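Trullska Household Shopping Diary
Data card, version 4

Summary

Trullska is a set of grocery diaries kept by 24 households over 13 weeks. Each row is one item bought on one trip. The set was put together to study how much fresh food gets bought, how it gets carried home, and how much is thrown out later. Elisa Bortolotti and Bujar Mladenović designed the diary form. Renzo Rizzi keeps the files.
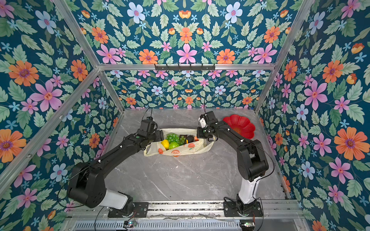
Trips are the basic unit. A trip starts when someone leaves a store and ends when the food is put away, and every item in it shares one trip_id. The carrier field records what the food came home in: paper, thin plastic, cloth, box or none. Printing on a bag does not change its code, so a plastic bag with orange fruit slices near the bottom is entered as thin plastic like any other. If two kinds of carrier were used, list the one that held more items.

Files

trips.csv – one row per trip
items.csv – one row per item, joined on trip_id
waste.csv – weekly notes on what was thrown out
codes.txt – item codes and their meanings

Item codes

Fresh produce has 19 codes. Items sold by the piece are entered as a count, and items sold by weight are entered in ounces. Mixed bags are split where the diary allows it. 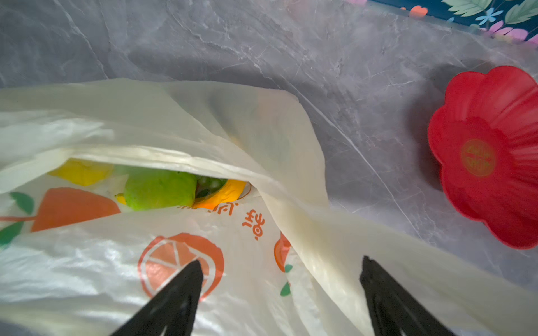
Where it does not, the whole bag goes under code MX and the weight is left blank. Please do not fill in these blanks with an average. Morena Galli tried this for version 2 and it pushed the waste totals up in the smaller households.

Known problems

Wednesday trips are overcounted in the first month, when some 13 diaries had the wrong day printed at the top. Prices were copied by hand from receipts, and a few faded ones could not be read. Waste notes are thin after May.

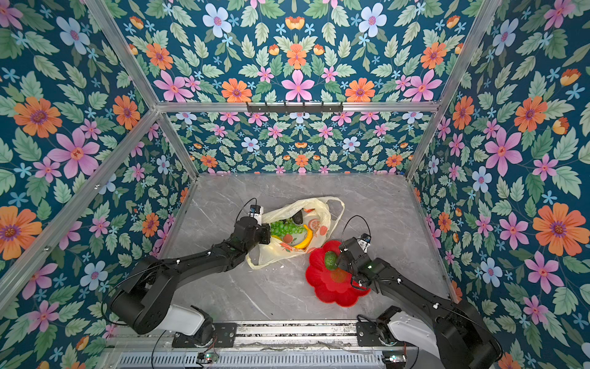 Floral wallpaper and gray marble-effect surface.

Changes in version 4

Duplicate trips removed from trips.csv. Herbs now have their own code. The column "store_type" is now lower case throughout.

Contact

Questions about the codes go to Kerstin Fagerlund. For missing or broken files, write to Renzo Rizzi and include the version number.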